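4.2 How we collected the snack-sorting episodes, and what came of it

I'll be upfront that this section took me longer to write than any other, mostly because the method changed under us while we were using it. The version I describe is the one we settled on in September. The earlier version is in the appendix for anyone who wants to see how we got our labels so wrong.

The task is easy to say out loud. There's a box, there are packaged snacks in it and around it, and the policy has to bring the loose ones back to the box without knocking out what's already in there. We called the task Perkside, after the street the old lab was on, and the name stuck even though it tells you nothing at all. The policy itself is Ren, the same network as in Section 3, with no changes to the backbone. All we touched was the way episodes get started and the way they get labelled.

Why snacks? They're cheap, they come in every colour you could want, and they behave terribly. A crinkled wrapper doesn't have a proper shape. You can pick one up by a corner and the rest of it will sag, fold or swing off to the side, and the next time you try the same corner it'll do something else. Clear plastic is worse again, because our depth readings go straight through it or bounce off it depending on the angle. We'd spent most of the previous year on rigid blocks and had got a bit smug about our numbers – wrappers fixed that very quickly.

The first thing we changed was the starting layout. In the old method an operator set out the items by hand from a printed card, and every card was more or less a ring of objects with plenty of room between them. People are tidy! Even when we asked for a mess, we got a neat sort of mess, with labels facing up and nothing leaning on anything. So we dropped the cards. In the new method (we call it Favelport in the code, so I'll use that here as well) each episode starts from wherever the last one ended, and the operator is only allowed to step in if an item has left the table altogether. If the policy drops a wrapper beside the mat, that's where the next episode finds it. We collected 1920 episodes this way over the summer, split across 36 layout families.

The second change was the labelling. We used to mark each episode as a success or a failure, full stop, and that threw away nearly everything interesting. Now the annotator gives every item its own state at the last time step: in the box, on the mat, or off the mat. Off the mat gets its own label because it matters a lot for reach. The mat edge is raised just enough to catch the lower finger on a shallow approach, and a policy that's learned to skim along the mat will quite happily jam itself there. We lost a good few afternoons to that before we worked out what was going on.

I should say something about the room, too, as reviewers asked about it last time. We don't control the lighting. The overhead fluorescents stay on, the tabletop throws their reflections back at the camera, and there's usually somebody at a desk in the background. We thought about curtains and decided against them. Our interest is in a policy that copes with an ordinary working space, ropes and shelving and all, and if glare on a foil packet is going to break it then we'd like to find that out at our end and not after someone else has downloaded the weights.

The held-out set is 297 episodes, none of which share a layout family with training. Figure 7 gives an idea of the kind of state the labels have to describe. 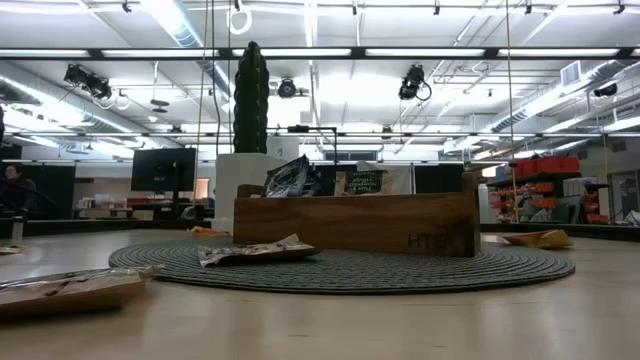
Figure 7. Workspace with the open wooden box on the round mat. One silver-and-white wrapper lies flat on the mat in front of the box; the yellow-and-orange wrapper to the right, just past the edge, gets the off-mat label.

Brahim Abdel Hamid disagreed with the three-state scheme from the start, and I want to give his objection a fair run. The states were far too coarse, he argued when he read the draft, and a wrapper lying flat should never have had the same label as one standing on its end, as the two call for completely different grasps. He'd have gone with a continuous pose for every item and accepted the slower annotation, and he thought our agreement scores looked good mainly because we'd made the question so easy.

He's partly right. We went back and relabelled 13 of the layout families with a flat/upright flag added, and Ren trained on those labels was noticeably better at flat foil and no better at anything else. I'd expected it to help with the clear trays, and it didn't, so I suspect the trouble there is in the depth channel and no amount of labelling will rescue it. The flag is in the released data for those families and left blank for the rest.

What I'd still defend is the carry-over start. Policies trained on card layouts did fine on card layouts and fell apart on their own leftovers, and the favourite way to fail was going back again and again for an item pressed up against the box. With Favelport starts that behaviour all but disappeared. The cost is that episodes aren't independent of each other any more, so please don't shuffle them before you split – we did exactly that in the first run, and had to throw the results away. The Iltwood loader keeps chains together by default, and the flag that turns this off is described in Section 4.3.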